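Speaker Notes: Caring for Household Objects in Small Museum Collections
Regional Heritage Forum, Sedley
Session 4, afternoon

Slide 1. Title
Welcome attendees on behalf of the Poltden Museum Service. State that the talk runs for 21 minutes and that questions will be taken at the end. Handouts are on the table by the door.

Slide 2. Why household objects
Museums of our size hold very few paintings of note. The greater part of what we are offered comes from kitchens, parlors and bedrooms. These gifts are often accepted quickly and recorded poorly. At Poltden, a review of the storeroom found 106 household items with no entry in the register. Pause here. Many in the room will have a similar figure in mind.

Slide 3. The register comes first
An object without a record cannot be insured, loaned or safely disposed of. The Service now requires that a number be assigned on the day of arrival, before cleaning and before any decision on display. The number is written on a paper tag and tied on. Adhesive labels are no longer permitted on any surface.
Mention the Chauke bequest as the case that led to this rule. The bequest came to us in mixed boxes, and the donor's own list was separated from them during a move. It took most of a winter to match the two.

Slide 4. Storage conditions
Steady conditions matter more than ideal ones. A cool interior room with a closed door will serve most collections well. Attics and basements should be avoided. Mixed-material objects need particular attention — metal, fabric and board respond differently to damp, and trouble usually starts where they meet.
Do not read out the full humidity table. Refer the audience to the handout.

Slide 5. Handling
Clear the work surface before the object leaves its box. Remove rings, watches and lanyards. Support the object from beneath and never lift by a handle, rim or stand. Turn framed items over only on a clean, level surface, and inspect the back with the same care as the front. Dealer marks, repairs and family notes are most often found there.

Slide 6. Costs
The Vanurden storeroom was refitted over two seasons. Shelving took the largest share of the budget. Archival boxes were bought in lots of 100, and smaller institutions may wish to order jointly. Offer to share the supplier comparison by email.

Slide 7. Backs, bases and small parts
Keep this slide up while taking the first questions. Remind the audience that the condition form has a separate line for the reverse of an object, and that it should not be left blank.

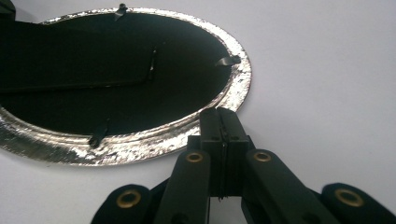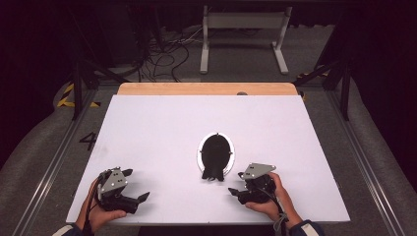

Slide 7: silver-rimmed oval frame, face-down (first); black rounded object with an oval base (second).

Slide 8. Closing
Thank the Sedley organizers. The next forum will be held in May, and proposals for sessions should be sent to the Poltden office.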